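Two-arm bench package from Noltari now open for orders

Noltari has opened orders for its two-arm bench package, the one members saw at the Stallthorpe open day. It is aimed at small workshops and teaching labs that want to try two-handed jobs without putting a full cell together from separate parts. The first units ship in November.

The package comes with two arms, two grippers, a control box, a bench plate and the teaching software. Buyers supply their own table. Noltari asks for a flat, solid top and a matte finish, as shiny tops have given the optional camera trouble. Each arm has its own base, and the cables come cut to length for a bench setup. If your control box has to sit across the room, ask for the long set when you order.

Our review unit has been on the bench at Jarnside for 11 days. Unpacking and bolting down took a morning. Calibration took most of the afternoon, largely because the printed guide skips a step that the online guide has. Use the online one.

We have kept to simple work so far. One arm deals with a small block while the other works at a box with a bar handle on the front. It is a fair test of the package, because the two sides need different things: a light, exact grip for the block and a firm hold for the handle.

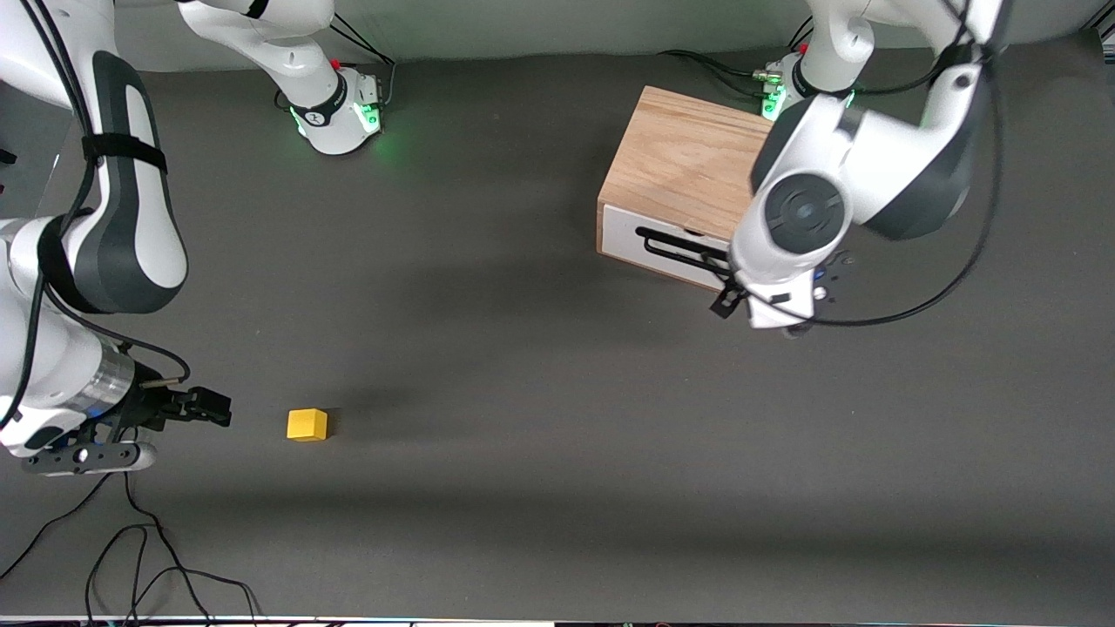 Blöndal, who have had the earlier version for a year, wrote in to say that the arms were never their problem and that we should look hard at the service plan before recommending anything. Their replacement gripper fingers took 219 days to arrive under the basic plan, and they ended up machining their own.

We put this to Noltari. The company says fingers are now kept in stock and that the new basic plan covers 5 sets a year. The plan costs $734 a year and can be dropped after the first twelve months. We have not had to order anything yet, so we can't say how fast parts arrive.

Two smaller points from our own use. The software saves a taught move only when you close the editor - there is no save button - and we lost one long sequence that way. The grippers are also slow to change over, so plan your jobs to avoid it.

The review unit stays at Jarnside until the end of November. Members who want time on it can book through the usual page, mornings only.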